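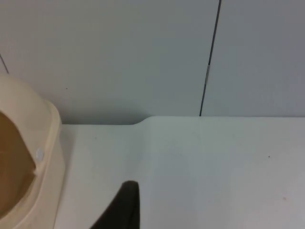 Moved my mom's recipes out of the shoebox and into one binder this October. It took 16 evenings. Posting what I learned in case anyone else has a shoebox.

There were 315 cards and scraps. Index cards, envelope backs, a page torn out of a bank calendar. I kept the originals and typed every one of them up.

First problem was duplicates. She had 4 versions of the same plum cake. The oven temperature is different on each one. I typed all of them and put them on facing pages.

Second problem was missing amounts. "Flour until right." "Enough milk." My aunt Celeste Zúñiga baked with her for years in Nevonville, so I called her and read them out over the phone. She knew most of the answers. For the bread she said to stop adding flour when it quits sticking to your thumb, so that's what I typed.

Don't fix the spelling. I did that on the first batch and it stopped sounding like her. Went back and put it all the way she had it.

Sort by when you'd cook it. My headings are weeknight, Sunday, company, and holidays. I tried sorting by ingredient first and could never find the soup.
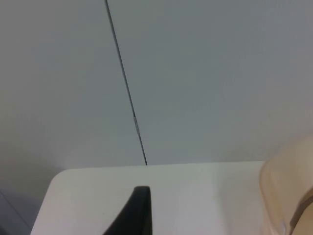
Page layout took me longer than the typing. I wanted the ingredients and the steps side by side so you don't have to flip back with wet hands. I ended up with two columns and one thin dark line between them, about like the seam between those two gray wall panels. Mine is straight up and down, theirs runs at a slant. Keep everything else on the page plain.

Dorian Barbier asked what I did with the stained cards. They went into clear sleeves behind the typed page. Some of the stains cover words, so I left a blank there and a pencil note.

Use a wide binder. The sleeves add a lot of bulk and my first one wouldn't close.

Still can't read one card. It says "Wultau dumplings" and then three lines in very faint pencil. If anyone from out that way knows the dish, send me a message.

Making the plum cake tonight, the second version.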